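Pathak and Tang to miss Stavberg event

Ice dancers Vikas Pathak and Qiuyue Tang have pulled out of next month's Stavberg Trophy after Tang strained a muscle in her hip during training in Gruva.

The pair, who finished second at the same event last season, had been due to skate their new free dance there for the first time. Tang is expected to be off the ice for 22 days.

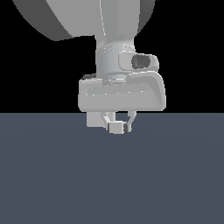
By Catríona Kinsella
12/25/18

Their coach, Yufang Cai, said the injury was not serious but that there was too little time to prepare.

"We could send them and hope for the best, but the season is long," Cai said. "They will be back for Brareo."

Pathak and Tang moved to Gruva in July and have competed twice since then. Their place at Stavberg goes to the first reserves. Tickets already bought remain valid, and the draw for the rhythm dance will be held the evening before the event.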